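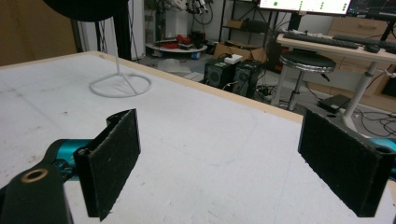 Slide 1. Two black gripper fingers above a white tabletop.

Speaker notes: The Korberg Deportation Lists and the Work of Naming

Slide 2. Welcome the audience on behalf of the Sethi Archive. State that the talk concerns one set of records: the lists drawn up at Korberg before the Jewish residents were deported. Questions are held until the end.

Slide 3. The lists contain 1,379 names. They were typed in the town hall and carried to Hisutitz, where they remained in a tax office until the building was sold. The last 21 pages have lost their lower margins. Pause here so that the audience may read the first column.

Slide 4. Spelling. The clerks wrote Yiddish and Hebrew names by ear, and one family may appear under three spellings. The archive keeps each spelling as typed and adds a linked entry. It does not correct the original.

Slide 5. Of the people listed, 264 were under the age of 14. Read the figure once and move on. Do not read individual children's names unless the family has given written consent.

Slide 6. The Sternolell memorial book. Survivors compiled it from memory, and it includes 71 people who are missing from the lists. Explain that both sources are cited side by side in the catalog. Where they disagree on a street or a trade, the entry says so.

Slide 7. Access. The reading room opens at 10 a.m. Relatives may request copies without charge. The next group of entries will be released in March.

If time is short, omit Slide 4 and refer listeners to the printed handout.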